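Setting up a small arm and gripper to clear a table: part two, cables, fingers and soft objects

Posted December 2024

Part one covered bolting the arm down and getting it to move without tripping its own limits. If you haven't done that yet, go back and do it first. This page starts from an arm that powers up, homes, and opens and closes its gripper when told to.

The build lives in the shared workshop at Brasmont. Mawar Liew did most of the wiring and I did the fingers and the software. The controller is a Umico board, bought second-hand for 189 euros with its power supply. Any controller that lets you read back the gripper position will do.

What you need

A parallel gripper with fingers you can unbolt
Flat plate for new fingers, plus a spare piece for the mistakes
Small machine screws, washers and thread lock
Hook-and-loop cable ties (not the plastic zip kind, you will be redoing this)
A soft pencil and a steel rule
A few objects of different stiffness to practise on

Step 1. Run the cables

Do this before anything else. Every fault we had in October came down to a cable that was too short at full reach or long enough to catch on something.

Move the arm to its furthest point by hand with the power off. Lay the gripper cable along it and leave a loop at the wrist big enough to put your fist through. Fix it on both sides of the loop and leave the loop itself free. Now turn the wrist all the way one way, then all the way the other. If the cable goes tight at either end, give it more slack and try again.

The second cable, the one to the base, can hang. It doesn't look tidy but ours has given less trouble hanging than it did when it was strapped down. Keep it on the side of the table you don't plan to use.

Step 2. Make the fingers

The fingers that came with our gripper were narrow and met in a point. They were fine for a pen and useless for anything round. We changed to flat plates, with one noticeably wider than the other. The wide one goes underneath. It slides along the table and gets below the edge of things, and the other one comes down on top.

Cut the plates a bit long and file them back. Round off the front corners. Leave a bare 4 mm between the wide plate and the table when the arm is at its lowest working height. Less than that and any sag in the arm puts the plate into the table top.

Bolt the fingers on with thread lock, but only after you've run the gripper open and shut 20 times with the screws just nipped up. If a finger is going to creep round on its mounting, it will do it then.

Step 3. Set the height

Lower the arm slowly over a clear bit of table until a folded sheet of paper drags under the lower plate. Save that as zero. Then move to each corner of the area you want to use and check again. Our table isn't level, so we store four heights and let the software work out the ones in between. Valentin Mayrhofer, who has the bench next to ours, suggested just shimming the table. We tried that too, and it helped, but the stored heights are still in use.

Step 4. Start with slow speeds and open fingers

Set the travel speed to 20 per cent and leave it there for the whole first session. Program three positions for each pick:

Approach – above and to one side, fingers fully open
Reach – fingers either side of the object, still open
Lift – straight up from the reach position, fingers closed

Run approach and reach several times with no closing at all. Watch where the lower plate ends up. You want it in the same place each time before you bother with gripping.

Step 5. Practise on something that squashes

Rigid blocks teach you very little. They either fit or they don't. Use an empty plastic container with thin walls, and don't worry if it's already out of shape. An empty tennis ball can works well: it's light, it has an open mouth the lower plate can go into or over, and it changes shape when you press on it. The balls make good obstacles. Put them out on the table as well, some close to the can and some well off, so the arm has to come in past them.

Lay the can on its side with the open end towards the gripper. Bring the fingers in at a shallow downward angle and stop them at the mouth, one plate above the rim and one near the lower edge.

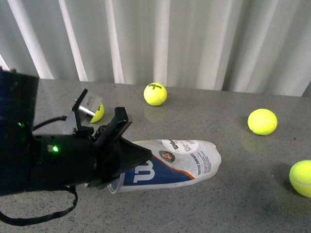 Close in small moves. We use steps of 1 mm and read back the position after each one. With a hard object the reading stops changing and you know you're there. With thin plastic it keeps changing for a good while, so you need a limit. Ours stops at 30 per cent of the gripper's rated force or when the opening gets down to a set width, whichever comes first.

If the can rolls away as the fingers close, the arm is too high. If it gets pushed along, the lower plate is touching it too early, so move the reach position back a little and try again.

Step 6. Write down what worked

Keep a plain text file with the object, the reach position, the force limit and the closing width. We called ours Brarard, after the label on the drawer the first gripper came out of, and it's now long enough to be useful. When the arm gets moved or the fingers come off, start from those numbers and redo the heights from step 3.

Common problems

Gripper reads closed when it's open: check the connector at the wrist before you look at the software.

Arm drifts down while holding: lower the load or shorten the reach. Ours does it at full stretch and we've stopped asking it to work out there.

Lower plate scratches the table: file the front edge again and recheck the gap.

Balls get knocked off the table: raise the approach position. A strip of wood along the open edge also saves a lot of walking.

Part three will cover sorting what's been picked up into two bins. The finger drawings are in the Cairns folder on the workshop drive, with hole spacings marked for both sizes of gripper.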